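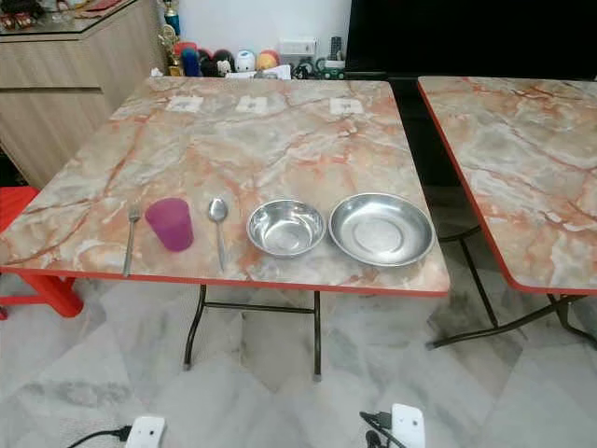
Folding tables, one year on

I bought the two folding tables last August, when the fixed dining table went to my cousin, and I said then that I would write something once they had been used properly. They have now been used properly. Notes follow, mainly on the tops, the legs and how I lay them.

The tops are square, glossy, and printed to look like marble: pale grey and cream with a salmon-orange vein that I didn't choose and have stopped noticing. A thin red border goes round the edge. Dennis Simiyu, who sold me the pair from his shop in Waweru, offered a plain one at the same price. I took the marble pattern on the grounds that it would hide tea. It does hide tea. It also hides rice, so wiping by eye is unreliable and I now go over the whole surface by hand, back to front, and feel for what is left.

Gloss has one practical effect, and it concerns steel. A shallow plate with a wide flat base will slide if pushed from the side, more so if there is a film of water under it. A small bowl slides less. Forks and spoons stay where they are put unless the table is knocked. I tried a cloth for a fortnight. It stopped the sliding and added a cloth to the washing, so it went.

Legs next. They are dark metal tube with a crossbar, and they fold flat against the underside. On a tiled floor the feet matter more than the tubes. Our tiles are large and fairly level within each tile, but there is a small step at some of the joints. If one foot lands on a joint the top rocks by a few millimetres, enough to move the surface of a full cup. The cure is to shift the table by half a hand and test again by pressing on opposite corners. I have never needed to pack a foot with card.

Each top is rated for 40 kg, according to the sheet that came with it. I haven't tested this and don't intend to. Marwan Mansour sat on his at the Clostance flat and it held, but one crossbar has had a slight bow in it ever since, and the table is now slow to fold.

On laying. With one person eating I put everything in a single row along the front edge: fork, cup, spoon, bowl, plate, left to right. I know this isn't the usual arrangement. The usual arrangement has the plate in the middle with cutlery either side, and it assumes that you sit square to the middle. I sit to the right, so the plate goes on the right with the bowl next to it. The fork and spoon lie with the handles towards me, close to the red edge, where I can pick them up without reaching across anything. The cup stands between them. Hortensia Urrutia has told me more than once that a cup between a fork and a spoon is asking to be knocked over. So far it has been knocked over twice, both times by her.

The cup is purple plastic, see-through, a little wider at the top. It is the only thing in the row that isn't stainless steel. I have steel tumblers as well and prefer the plastic for hot days, as I can see the level from the other side of the room. Steel wins for everything else. The plate has fine rings on the bottom and I have no complaint about it. The bowl has a rolled rim, and the rolled rim holds water after washing. Stand it on its side to drain, or it will drip on the shelf.

There are three small paper labels taped flat near the back edge. Tape on a glossy top holds well if the surface is dry when it goes down, and lifts at the corners if it isn't. When it does come off it leaves a line of gum. Cooking oil on a rag takes the gum away, then washing-up liquid takes the oil away. Don't use the green scouring pad. I used it once on the second table and there is now a dull patch the size of a coin.

Costs, as people have asked: 3000 for the pair, with 70 on top for delivery from Waweru. Kiprono Okoth found a single one in Onadach with thicker tube for a good deal more, and says it is too heavy for him to carry up the stairs alone.

I would buy them again, and would check the hinges in the shop first. One of mine pinches. Mwanahawa Mutiso has suggested a drop of sewing machine oil on the pin, and I'll try that before next month.

2020-06-30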